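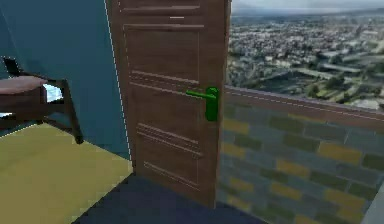 Search this community...
2 min read

Is the Nisbet open day worth the drive?

Posted by Jeanie MacBrayne

My son and I want to see the robot demonstration at Nisbet. We live in Camness, 39 miles away. How much of it is on a screen, and can kids follow it?

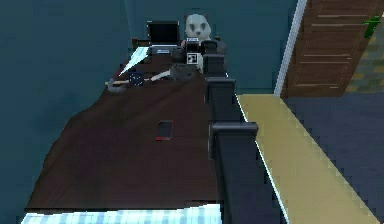 I'd also like to know if we have to book.

Triltumia

Went in February. The part we saw was all simulation, an apartment with an arm working over a bed. They switch between rooms on the big screen and a guide talks you through it. The hall seats 125 and was nearly full.
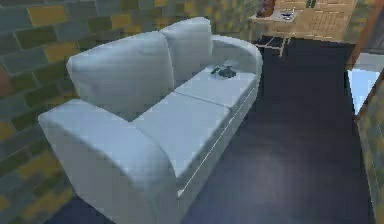 My daughter is nine and followed most of it. Ask them to slow down at the start, they go fast. Book online. Parking is on the Wultthorpe side and the walk is longer than the map makes it look.

wultthorpe_dad

it was ok. bring snacks

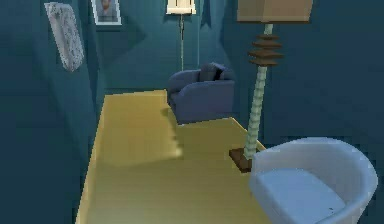

Simulated room with the blue armchair and two floor lamps

cafe was closed when we went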